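ok so the Hestbridge farmers market is moving to the lot behind Grakwood Hardware starting next week. found out from a flyer taped to a pole

Manju Nishad has sold okra and greens at the old spot for 20 years. no one called her

new stall fee is 9 dollars a day, was 4. and no shade

prices going by the pound now too, no more "big bag little bag"

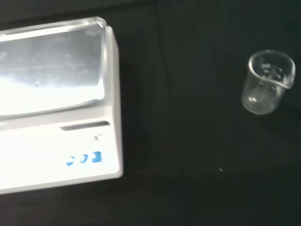 anyway meeting is tuesday at 7, libary basement. bring a neighbor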